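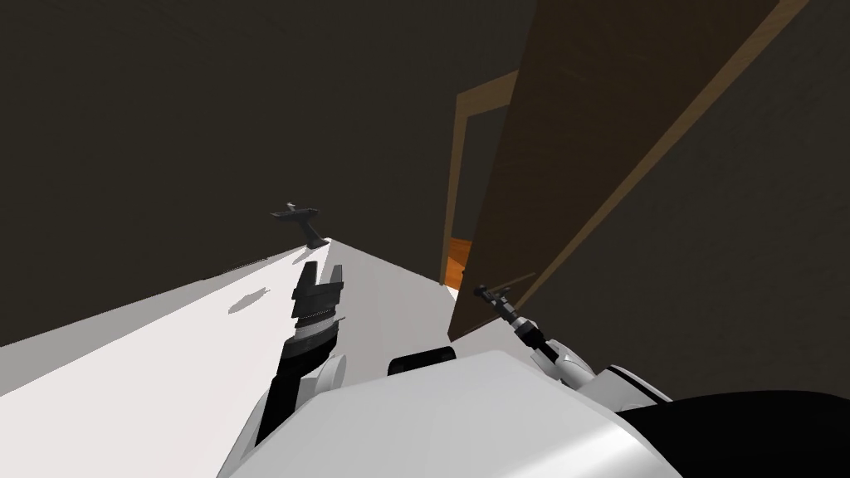
Lorbridge Support wrote:
Thanks for the save file, it loaded fine on our end! We can hear the ferryman's opening line, but his second line comes in over the top of it, same as you reported. Could you try turning off Dynamic Dialogue under Audio, then talk to him again from the save before the Femham gate? Please also tell us which voice language you're using and whether subtitles are on.

Ticket status: Awaiting player
Product: Prirthorpe, with The Cowie Crossing expansion
Category: Audio / voice lines
Platform: PC

Update from player, August 6, 2023

Hi again, and wow, thank you for the quick answer! I've played this game since the January beta and I love the new ferryman. Whoever cast him deserves a raise. That voice! I'd happily stand on the dock all evening and listen to him grumble about the tide, which is why I want to hear the whole speech and not two halves of it at once.

Voice language is English, subtitles on, medium size. Here's what I tried:

1. Dynamic Dialogue off, loaded the save before the Femham gate. First line plays clean, second line starts on time, third line is missing. The subtitle for it shows up and his mouth moves, but no sound.

2. Dynamic Dialogue off, full restart of the game, same save. All of his lines play in order!! I did this twice to be sure and got the full speech both times.

3. Dynamic Dialogue back on, full restart. Overlap is back, in the same spot (right after he says the word "toll").

4. Checked the game files through the launcher. It replaced one file, 76 MB, and I got excited, but the overlap was still there afterward.

5. Unplugged the headset and used the speakers. No change.

So the setting clearly matters, but it only seems to kick in after a restart. Maybe the menu could say so?

One more thing that may help. My frame limit was set to 400 from back when I was messing around with the graphics menu. I dropped it to 60 with Dynamic Dialogue on, and the overlap got a lot shorter – I could make out nearly every word. With the limit at 1000 he was talking over himself from the first sentence, and the gate guard behind him joined in too. I laughed so hard I had to reload.

Other characters in Femham sound great. The baker, the bell ringer and both sisters at the inn all finish their lines with the setting on. I haven't tested anyone past the crossing yet.

Lorbridge Support wrote:
This is wonderful detail, thank you! We tried the frame limit here and got the same result as you, so we've passed it to the audio team along with your save. Until there's a patch, please leave Dynamic Dialogue off and restart once after changing it. We've also asked for a restart notice in the menu.

Update from player

Will do! Played for some 14 hours this way and not one line has been cut off. The ferryman has a second speech on the return trip – it's even better than the first, and it came through perfectly. Happy to test the patch early if you need another pair of ears.

Ticket status: Open, with audio team
Workaround: Confirmed by player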